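Clornmont Growers Question Fulto's "Stays Fresh" Apple Claims

CLORNMONT, October 1, 2019 - The Clornmont Growers Association today asked the storage company Fulto to release the test results behind its new apple coating, which Fulto says keeps fruit crisp for 350 days. The association has asked twice since July and has received a brochure.

"Three hundred fifty days is a big number," said Khadija Kettani, the association's president. "I have grown apples for 25 years and I would like to see who bit into one on day 349."

Fulto's brochure cites a survey of 1,052 shoppers, most of whom said they would prefer apples that last longer. It does not say whether any of them tasted a coated apple. It also describes speckled skin as a "visible defect" that the coating helps to hide. Growers dispute the word.

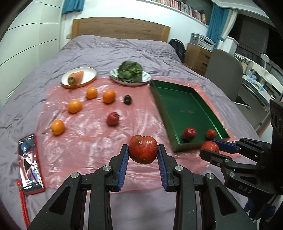
Red apples. Pale dots on the skin are common in many varieties.

"Those dots are pores," said Kourosh Tehrani, who runs the association's packing shed. "Customers have been eating them all their lives."

The coating would add a fee to every bin. Members ship about 4,000 bins a season, and several have been told that buyers may soon expect treated fruit. The association has not seen that in writing either.

Members will vote on the coating after the test results arrive, if they do.

Contact: Ansel Lindqvist, Clornmont Growers Association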